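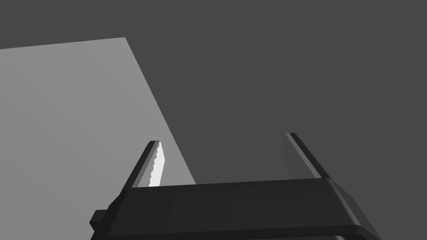 Why does the Kulero controller skip the back beds when the schedule says they ran?

The schedule records when the controller sends the signal, and the Wukero valve on the back line sometimes never gets enough current to open.

**Status:** resolved, leaving open until the end of February
**Site:** Vunmont greenhouse, back beds and seedling bench
**Logged by:** Rory Tennant

### What we were seeing

Lettuce on the back beds wilting by lunchtime, soil bone dry a finger down, and a cheerful green check mark in the app next to every single watering. The front beds were fine. The seedling bench was fine too, apart from one morning when it was so wet that the trays were floating (more on that below, because it threw me off for ages).

Schedule at the time: both lines on at 6 a.m., 30 minutes each, back beds first. Rain delay off. Seasonal adjustment off.

### Tried first, no change

- Restarted the controller from the app, then at the wall.
- Deleted the back bed program and built it again from scratch.
- Cleaned the inlet filter. It was filthy, so I'm glad I did it, but the beds were still dry the next morning.
- Swapped the drip line end cap, which had a hairline crack. Same result.

Then I sent all of this to Kulero support and got a reply from Qian the same afternoon, and what a good reply it was! No script, no "have you tried turning it off," just a straight request: run the back line by hand from the app, stand next to the valve and listen.

### The listening test

I'd never thought to do this and now I want to do it to every valve I own. A healthy one gives a solid clunk and then you hear the water go. Ours gave a faint buzz and nothing else. I ran it again and got the buzz, a long pause, and finally a clunk. Front line: clunk, straight away, every time.

Qian's next question was how the wire got from the controller to the back beds. Good question. I had to pull half the mulch off the path to find out. Whoever put it in had joined two lengths with a twist-on connector, the dry indoor kind, and buried it. The copper inside had gone green and crumbly, and one strand came away in my fingers.
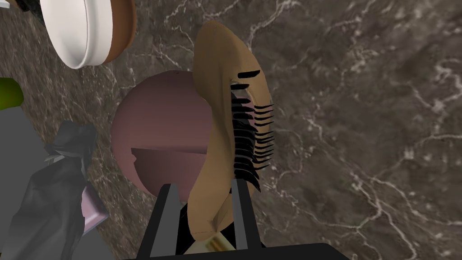 So the controller was doing its job, the valve was doing its best, and the splice between them was passing just enough current to make a noise. It also explains why the fault came and went. After a dry spell the connection improved a bit and the beds got watered, and I'd decide the last thing I'd fiddled with had fixed it. That's how the filter got the credit for one whole happy day.

### Fix

1. Power off at the wall, not just in the app.
2. Cut the wire back on both sides until the copper was bright.
3. Rejoined with gel-filled waterproof connectors.
4. Left a loop of spare wire and put the joint in a small valve box instead of straight in the dirt.
5. Power on, ran the back line by hand. Clunk! Lovely clunk.

While I had the valve open I rinsed the diaphragm as well. There was a little grit on it but no tears, so it went back in. Qian says a replacement is cheap if it ever starts to weep.

### About the floating trays

Separate problem, my own doing. When I rebuilt the back bed program I left the old seedling start time in place under a second program, so the bench got watered twice in a row. The app shows programs on different tabs and I only looked at the first one. Second tab cleared, trays drained, basil unharmed. The tomatoes looked a bit sorry for themselves but have perked up.

### Suggestion passed to Kulero

It would be wonderful if the log said "signal sent" where it now says "watered." Qian liked this and has passed it on to the app people. A warning when two programs hit the same line back to back would be great too.

### Still to do

- Check the front line for the same kind of buried connector. I'd bet there is one.
- Sketch the wire run and tape it inside the controller door.
- Put the mulch back on the path.
- Run the listening test again after the next heavy rain, then close this ticket.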